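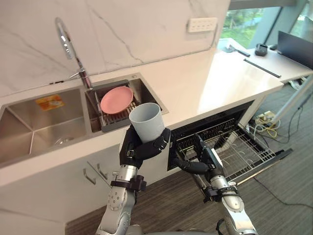 Speaker notes – looking after the Skerthorpe kitchen cell
Roman Nowicki

Slide 1. Say who I am. The talk covers one cell: two arms, two hands, a sink and a dishwasher. No software today.

Slide 2. Daily checks. Wrist straps first. If a strap has slipped, refit it before power goes on. Then open and close each hand fully, left then right, and listen for a finger that drags.

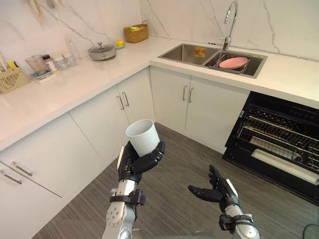
Cup in the left hand, right hand open.

Slide 3. Fingertip pads. We swap them every 200 hours. We tried 70 grips between wipe-downs, and 60 works better with plates. Pass the old pad around the room.
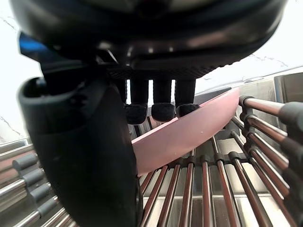 Wipe with a damp cloth only – solvent ruins the surface. After a pad change, redo the grip zero and run the plate routine at 55 percent speed.

Slide 4. Spares list from Baran. Leave time for questions.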